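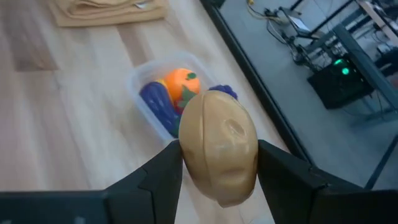 ## The toy vegetables have a home again

Many parents asked me in the autumn where the play food had gone. It was in three different bags in the cupboard at Fernow Hall, together with odd socks and one half of a puzzle. In December, Myrtle Whitfield and I took everything out and sorted it, and I would like to explain how we keep it now.

All the fruit and vegetables go in the clear plastic tub. The aubergine, the orange, the grapes and the potato live there together. We tried first a cloth bag, which looked very nice, but the small children could not see what was inside and so they emptied all of it on the floor each time. With the clear tub they look through the side and choose. I think it is also easier for us when we tidy up.

The bread, the eggs and the little tins are in the blue box on the shelf below. Please do not mix them with the vegetables. Yiran Tang has made a label for each box, with a drawing for those who do not read yet.

**Washing.** The plastic pieces can be washed in warm water with a little washing-up liquid. Please dry them well before they go back, especially the ones which have a seam, for water can stay in there. Aiguo Fang does this on the first morning of each month and would be glad of a second pair of hands. Bring your own tea towel if you can.

**What we still need.** We have no carrots at all. My daughter Hongmei is sure that we had four of them in the summer, so kindly look under your car seats and in your pushchairs. If you find a carrot, or anything else which belongs to us, you can leave it in the basket by the door and no questions will be asked.

**The shop game.** Several families have asked for the paper money that we used at the Hurnel Street open day. I have printed 200 new notes, and they are in the envelope inside the till. Potatoes are for the moment the most expensive thing in the shop. The children decided the prices themselves and I did not like to interfere.

Toy tidying is at half past nine, before the group opens. Tea is provided.

Hongjun Ding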